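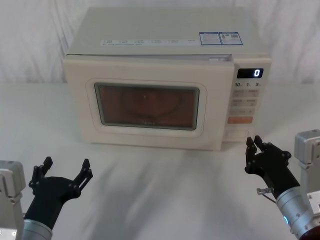

## Unit 4: Airport rail fares and promotional discounts

Reading for this unit: the Situnden fare table and the Brikesano timetable, both in the course folder. Bring the fare table to class.

### 4.1 Terms

- **Base fare**: the published adult one-way fare before any discount.
- **Return fare**: one ticket covering travel out and back. It may be less than twice the base fare.
- **Yield**: ticket revenue divided by passenger trips. A return ticket counts as two trips.
- **Validity**: the period in which a ticket can be used. It runs from the date of purchase unless the fare rules say otherwise.
- **Breakage**: the share of tickets sold but never used, or used in one direction only.

### 4.2 Why airport lines price differently

An airport line carries two groups with little in common. Air passengers travel a few times a year, carry bags, and compare the train with a taxi or a ride from a friend. Airport workers travel almost every day and compare the train with driving. One flat fare serves neither group well. Most operators set a high single fare, then bring the price down through passes for workers and codes or partner offers for visitors.

The Situnden line follows this pattern. Its single fare is well above the city fare for the same distance. The Brasholm line does not; it sits inside the city zone system and sells no separate airport ticket. Keep the two apart when you compare ridership. A rise at Brasholm may come from local riders who never go near the terminal.

### 4.3 Promotional codes

A code has four settings: the discount, the tickets it applies to, the last date of purchase, and the last date of travel. Students often mix up the last two. A code may expire in July while a ticket bought with it stays good for months after.

Conference codes are given to a closed group, so sales can be traced to one event. Open codes spread through travel sites and reach people who would have paid full price. This second effect is called dilution.

### 4.4 Worked case: Marchand

Marchand is a stop on the Situnden line next to a meeting hall. The operator issued a code for return tickets to people attending one event.

| Item | Tickets |
|---|---|
| Return tickets sold, same period one year earlier | 1,184 |
| Return tickets sold, code period | 1,236 |
| Of these, sold with the code | 900 |

Total sales rose by 52. If the earlier year is taken as the baseline, 848 of the 900 code tickets replaced full-price sales. The discount was therefore given mostly to riders already in the market.

The baseline is weak. The two periods did not have the same number of events, and flight schedules changed between them. State this limit in any answer that uses the table.

To find the break-even discount, let *d* be the discount as a fraction of the full return fare. Ignoring added operating cost, the code pays for itself when

1,236 − 900*d* ≥ 1,184

so *d* must be no more than 52/900, or 5.8 percent. Few real codes are that small. An operator may still accept the loss if the hall agrees to list the train first in its travel directions — the value of that listing has to be estimated separately.

### 4.5 Problems

1. Repeat the break-even calculation with breakage included. Assume 3 percent of all return tickets are refunded in full, in both periods. Does the limit on *d* change?
2. Using the Brikesano timetable, find the last train that meets a late arrival if baggage claim takes 40 minutes. Explain how a missed last train affects the value of a return ticket.
3. Write fare rules for a code limited to adult return tickets. Cover purchase date, travel date, refunds, and use with other offers. One page at most.

Show units in problem 1. Answers to problem 2 should give the train number as printed in the timetable.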